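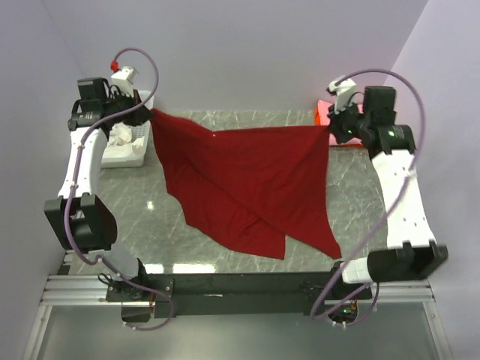
**jeudi 10 septembre 2020**

Bon, l'harmonium. J'avais promis d'écrire au fur et à mesure et j'ai évidemment laissé filer, donc je rattrape tout ce soir avec un thé froid et les doigts qui collent.

Rappel pour ceux qui prennent le cahier en route : c'est le petit portatif indien, celui que tout l'atelier appelle « l'India » à cause de l'étiquette collée à l'intérieur du couvercle. Numéro 2343 au crayon sous le sommier, même main que sur les traverses de la caisse. Il appartient à Innes Menzies, qui le joue depuis des années et qui nous l'a déposé avec trois plaintes : il s'essouffle, il siffle dans l'aigu et le *sol* du milieu part en retard. Je garde l'ordre, je l'ai noté comme ça à la réception.

### Le souffle

Premier test soufflet plein, toutes tirettes fermées : il se vide en 13 secondes. C'est mauvais ! Sur un instrument de cette taille j'aimerais le triple, et même là je ferais un peu la moue.

J'ai soupçonné la peau des plis (tout le monde soupçonne la peau des plis), j'ai passé la soirée à promener une bande de papier à cigarette le long des charnières et rien, pas un frémissement. La fuite est au joint entre le sommier et la caisse. Le feutre a durci côté charnière, il est devenu comme du carton, et quelqu'un l'a rattrapé avec une sorte de mastic gris qui s'effrite dès qu'on le regarde. J'en ai retrouvé des miettes jusque sur les anches, j'y reviens.

Dépose du vieux joint à la spatule en os, à sec d'abord. Là où ça résistait, compresse tiède, cinq minutes, on soulève, on recommence. Surtout pas de vapeur, le placage du dessous cloque pour un rien et je n'ai aucune envie de refaire la blague de l'accordéon.

Pour le neuf j'ai pris la peau fine de chez Samir, celle du rouleau clair. J'avais d'abord coupé une bande de feutre, mais en présentant le sommier j'ai trouvé que ça le remontait trop et que les clés allaient frotter. La peau seule, chair en dessous, c'est mieux. Longueur du grand côté : 354 mm. Je l'écris en gros parce que j'ai coupé la première bande trop courte en lisant ma propre écriture de travers. **354.** Voilà.

Collage à la Flostum. Je sais qu'on n'est pas tous d'accord là-dessus. Mes arguments, puisqu'on me les demandera au café :

- elle reste réversible à l'eau tiède, je l'ai vérifié sur une chute de peau collée la semaine passée ;
- elle laisse le temps de repositionner dans les angles ;
- elle pue nettement moins que la colle d'os, et je travaille fenêtre fermée.

Par contre elle traverse la peau si on charge le pinceau. J'ai deux taches côté gauche, invisibles une fois fermé mais elles m'agacent. Prochaine fois, encoller le bois seulement, attendre que ça tire, poser.

Sous serre-joints avec cales de liège, 40 minutes, puis je laisse la nuit sans pression.

### Les anches

Alors là, gros morceau. J'ai démonté les deux rangs, et le mastic gris avait fait des petits : une poussière grasse dans le rang grave, deux languettes carrément freinées. Pinceau doux, puis la lamelle de laiton glissée sous la languette pour chasser ce qui reste, toujours vers la pointe, jamais vers le rivet. J'ai eu un moment de panique sur le *do* dièse grave, qui ne parlait plus du tout après nettoyage. Il était juste remonté de travers dans son logement. Dix minutes de sueur pour une vis.

Le fameux *sol* en retard : languette trop levée. Elle attend que le vent soit fort pour se décider, donc quand Innes joue doucement elle arrive après les copines. Je l'ai rabaissée par toutes petites pressions, avec essai entre chaque. Elle part bien maintenant, un peu trop franchement même, à réécouter quand le soufflet sera refermé et que la pression sera normale. Je préfère ne pas y retoucher avant.

Pour l'accord, je n'ai fait qu'un relevé. Je l'ai saisi dans Skedosent, fiche « India », onglet accord, et j'ai mis les deux rangs séparés. Le rang aigu est assez cohérent avec lui-même, le grave descend vers le bas du clavier comme un escalier de cave. Question de fond : est-ce qu'on remonte tout sur la référence du diapason ou est-ce qu'on garde la hauteur générale d'aujourd'hui ? Innes chante avec. Sa voix est posée sur cet instrument-là, et je me vois mal lui rendre autre chose sans en parler. Je lui téléphone avant de prendre le grattoir.

Petite digression, mais je la mets ici sinon je l'oublie. Sur les anches graves il y a des traces de lime très anciennes, fines, bien parallèles, faites par quelqu'un qui savait. Et par-dessus, quelques coups grossiers en travers, près de la pointe, sur les seules notes du milieu. Deux mains, deux époques. Ça colle avec le mastic. J'aimerais bien qu'on garde des photos des deux types de traces dans la fiche, c'est le genre de chose qu'on ne revoit plus une fois repassé derrière.

### Le sifflement

Pas résolu ! J'ai une piste : la soupape du *la* aigu ne plaque pas d'un côté, on voit une marque brillante sur la peau à droite et rien du tout à gauche. Le ressort a l'air d'origine, je l'ai seulement recentré. Si ça siffle encore après remontage, je change la peau de la soupape et je dresse la table au papier fin collé sur verre. Je ne change pas le ressort, ou alors en tout dernier, parce que le toucher est très régulier d'un bout à l'autre du clavier et qu'un ressort neuf au milieu, ça se sent tout de suite sous le doigt.

J'ai aussi un doute sur la troisième tirette de bourdon. Elle ferme, mais mollement. Un tour de feutre autour de la tige, peut-être.

### La caisse

Rien de grave. Un coin du couvercle fendu, recollé proprement (colle à chaud, pas de Flostum sur du bois nu qui travaille). La poignée en laiton, je l'ai démontée, frottée au blanc de Meudon, et j'ai arrêté avant que ça brille trop. Innes tient à la patine et moi aussi. Les vis d'origine sont dans la boîte à thé, celle sans couvercle, étagère du haut. **Ne pas les mélanger avec celles du guide-chant**, elles se ressemblent mais le pas n'est pas le même, je me suis fait avoir au printemps.

Pour le vernis, on ne touche à rien. J'ai juste passé un chiffon à peine humide et séché derrière. Il est sorti du chiffon une couleur de vieux tabac assez fascinante.

### À faire

- rappeler Innes pour la hauteur d'accord
- refermer, refaire le test soufflet plein, noter le temps à côté du premier
- réécouter le *sol*, tout doucement, à la pompe lente
- soupape du *la* aigu
- troisième tirette
- recommander de la peau fine chez Samir, il reste de quoi faire un instrument, pas deux
- remettre la spatule en os à sa place (c'est moi qui l'ai, elle est dans mon tablier)

Innes voudrait le récupérer pour un concert en octobre. Si l'accord se limite à égaliser le rang grave, ça passe large. Si on remonte tout, il faut prévoir du repos entre les passes, les languettes bougent encore un peu après le grattage et je ne veux pas le livrer sur un accord du matin même.

Ajout de 22 h, je suis repassé voir les serre-joints : un léger bourrelet de colle dans l'angle arrière, essuyé tout de suite. La peau n'a pas glissé. Je ferme la lumière du fond et je laisse le sommier à plat sur l'établi, merci de ne rien poser dessus demain matin.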